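Print this page | E-mail this page

Care of Golf Putters at Home

Members are asked to wipe the putter face with a damp cloth after each round and to dry it fully before storage. 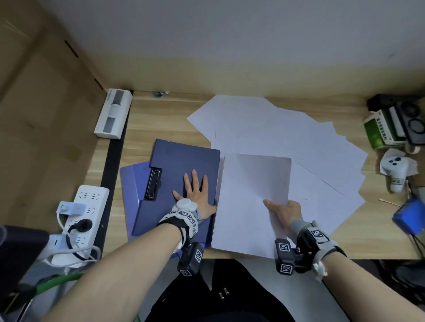

Clipboards and papers on the desk.

Grips should be washed in warm water with a little mild soap, then left overnight. A grip that remains slippery should be replaced.
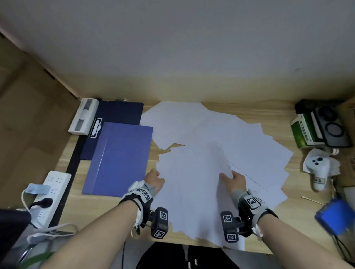

Storage

Keep clubs indoors, with head covers removed until dry. Questions may be put to Seema Kandpal at the Drallemside club office.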